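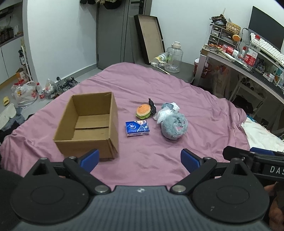 Packing Small Household Items: FAQ

Which carton should I use for mixed small items?
Drostia size 2. It holds soft toys, plastic toys and paper goods together. Maximum load is 40 lb.

Do I tape the bottom first?
Yes. Close the bottom panels so they meet at the center seam, then run one strip of tape along it and one across.

Can I pack on a bed?
Yes. Set the open carton on one side and lay the items out beside it.

What goes in first?
Hard toys, such as play food. Sealed tissue packets go next — flat, in their original wrapping. Plush toys fill the space at the top.

Should plush toys be bagged?
Only for storage past April. Leave the bag loose at the neck.

Can I reuse a creased carton?
Creased corners are acceptable. Torn ones are not.

Where do I report a missing carton?
Contact Hrvoje Mujić at extension 208.

Last revised June 22, 2023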